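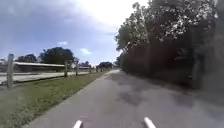 Step 3: Edge the grass side

Start with the side that borders the grass, where the asphalt gives you a straight line to follow. Run a half-moon edger along it, pushing down 6 centimeters at most, and throw the cut turf into the barrow as you go. Keep the strip between the path and the fence posts mown short – long grass flops over the edge and hides where you've been.

Step 4: Clear under the trees

The hedge side takes longer. Rake leaves and twigs out from under the branches first, then sweep the asphalt toward the grass with a stiff broom. Check the shaded patches by hand for moss. Scrape off what you find with a flat spade held low.

Step 5: Trim the overhang

Cut back anything that reaches over the path below head height. Leave the taller growth for winter, and look for nests before you cut in spring.

Step 6: Finish up

Sweep the full length once more and bag the clippings. On the Vundness path, 100 meters takes two people a morning. Hafþór Hafþórsson keeps the key to the tool shed at Riis – return the edger clean, with the blade wiped and oiled.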